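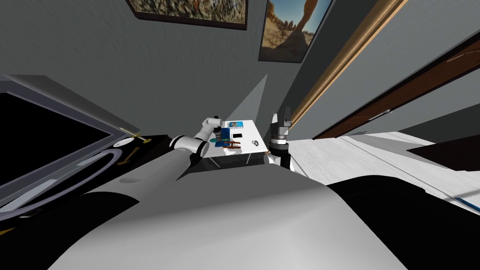 Hooman Hassanpour wrote in to ask if he can still join when his Vietnamese is "basically food words and apologizing to my mother-in-law." Yes Hooman. Please sign up. That is exactly the level we need more of.

CALL FOR PARTICIPANTS -- Flusent conversation study, November round

Looking for 80 adults for a paired conversation study. Half learners, half fluent speakers. You talk, on the phone, with the same partner for 6 weeks. We look at what happens to your speaking when there's no teacher and no app correcting you.

Languages this round: Vietnamese, Finnish, Spanish, Farsi. Finnish is badly short of learners. Spanish is nearly full on the learner side, so if you want Spanish apply early or be ok with the waitlist.

Who can take part

18 or older. Live in the US for the whole six weeks (time zones nearly killed us last round). A phone that can hold a call. A place where you can talk out loud without whispering.

Learners: you can get through a hello and a few simple sentences, but you get stuck. If you took four years of it in school and forgot it all, you count. If you grew up hearing it and answer in English, you count too, and please say so on the form, there's a separate box.

Fluent speakers: grew up with the language or have used it daily for years. No teaching experience wanted. If you teach it for a living we can't take you this time, sorry.

Couples and roommates can both apply but wont be paired with each other.

What you do

One intake call with us, in English mostly. Then calls with your partner, three a week, 20 minutes each. You pick the times between you. After each call a short form -- what you talked about, where you got stuck, whether you switched to English and who switched first. Last week there's an exit call and you're done.

No topics are assigned. We send a list of starters if you go blank. People ignore it and talk about their neighbors, fine by us.

Please don't study your partner's texts with a translator before calls. Texting to set a time is OK in whatever language.

Missed calls: make them up inside the same week. Miss a full week and we'll get in touch to see if you want to carry on. 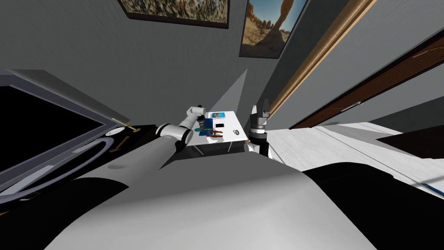 Pay

$449 for finishing, learners and fluent speakers the same. Paid by check or bank transfer after the exit call. If you drop out partway you get paid for the calls you did. If your partner drops out that's not on you, we re-pair you or pay you through.

You'll need to fill out a tax form. Yes, really, even for this amount. It's one page.

Recordings

Calls are recorded, both people know, both agree in writing first. Transcripts get names, streets, workplaces taken out. Audio is kept by the study staff and not shared outside it. You can ask us to delete any single call up to the exit call, no reason needed. After that the transcripts are already mixed in with the rest and we can't pull them apart.

Don't read out card numbers or medical stuff on a call. If it slips out, tell us which call and we'll cut it.

Also hiring, one spot

Part-time scheduling assistant, evenings, remote. You match up pairs, chase late forms, answer the phone when somebody's partner didn't show. Good spreadsheet habits, patient on the phone. Spanish or Vietnamese a big plus. Send a resume and two lines on when you're free. No cover letter, we wont get to it.

How to sign up

Use the form on the Flusent study page. Takes less time than reading this. Put down your real availability, not your hopeful availability -- the pairing is done by hours first, then by level.

Heritage speakers, check the box, see above.

Intake calls start on a Monday and run evenings until 8 p.m. If you haven't heard back in a week check your spam folder, then write to us again. Same address as the hiring one, just put PARTICIPANT in teh subject line and the language you want.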